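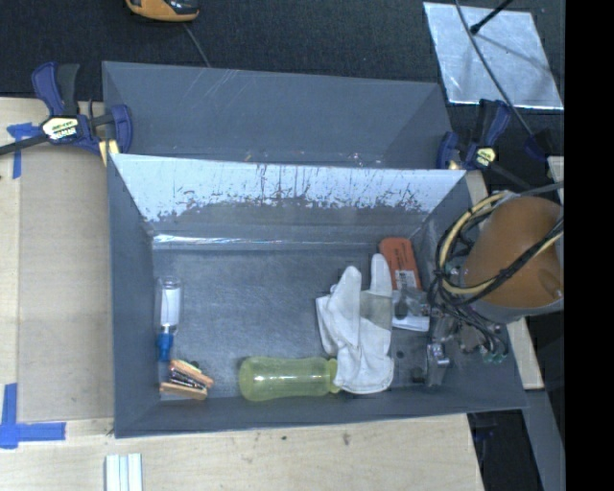
Marjan Hashemi asked, after the first release went out, whether the word "stationery" in the old headings took in things like correction fluid and glue, or only paper, pens and staplers. It takes in all of them. The category names have been changed in this release so that the question should not come up again. The rest of her points are dealt with under Known problems.

Siststead Lost Property Register

A table of items handed in at the Siststead library and the two reading rooms at Allton, with the date, the place, a short description and what became of each item. The release is dated Sunday, November 18, 2018.

Contents

register.csv: the main table, one row per item
places.csv: codes for rooms and entrances
categories.csv: the category list, old names beside new ones
changes.txt: what has been altered between releases

Size

The main table has 1,130 rows. Of these, 800 come from the Siststead building and the rest from Allton. In 110 rows the description field is blank in the paper book and has been left blank in the table.

Where the data comes from

Each desk keeps a bound book. Whoever is on duty writes a line when something is handed in and adds to the line when it is collected or passed on. The books were typed up by Sidra Janjua and Babar Marwat, who worked from the pages themselves and not from photocopies. Tsegereda Teshome checked a sample of pages against the typed rows and marked any that differed. Those rows were then typed again.

Fields

item_id: a number given at typing. It has no meaning beyond this table and does not follow the numbering in the books, which starts again with each new volume.

date_in: the day the item was handed in, as year, month, day. Where the book gives only a month, the day is left as 00.

place: a code from places.csv. The code ENT covers both the front entrance and the porch, as the desk staff did not separate them.

category: one of the names in categories.csv.

description: the words in the book, with spelling corrected and abbreviations written out. "Blk umb" becomes "black umbrella". Nothing is added.

outcome: collected, passed on, thrown away, or unknown.

date_out: the day of the outcome, if written down.

Categories

Clothing and umbrellas
Bags and purses
Keys
Phones, chargers and cables
Glasses
Books and papers (not library stock)
Desk supplies, including glue, tape, fluid and staplers
Bottles and food containers
Toys
Other

A bottle goes under Bottles and food containers if it was for drinking from. A bottle of ink or glue goes under Desk supplies. If the book says only "bottle", the row is under Bottles and food containers, and some of those will be wrong.

Library books left behind are not in the register. They went straight back to the shelves and were never written down.

What has been removed

Names, addresses, telephone numbers and card numbers have been taken out wherever they appeared. If an item was described by its owner's name ("Mrs so-and-so's scarf"), the name has been replaced with [name]. The contents of purses have been removed as well, including sums of money. We did not keep a version of the table with these details in it.

Known problems

The Allton books use one line for several items when they came in together. We split these into separate rows where the outcomes differ and left them as one row where they don't. Counts of items at Allton will therefore be a little low.

Gloves are sometimes entered as a pair and sometimes as two items. We have not tried to fix this.

The Siststead desk was moved in October and almost 30 rows from that month have no place code. The line in the book says "old desk" or "new desk" and neither is in places.csv.

"Unknown" in the outcome field means that the book says nothing. It should not be read as unclaimed. Collected items were often handed over without anyone going back to the line.

Handwriting in the second Allton volume is hard to read. Words we could not make out are shown as [?].

Using the table

The file is plain text with commas between fields and double quotation marks round any description that has a comma in it. Some spreadsheet programs will turn dates ending in 00 into something else, so import date_in and date_out as text.

You may copy, change and share the table for any purpose. Please say where it came from and which release you used.

Corrections

Send corrections to Shazia Soomro at the Siststead desk with the item_id and the field. Corrections are checked against the book before they go in, and are listed in changes.txt with the old value.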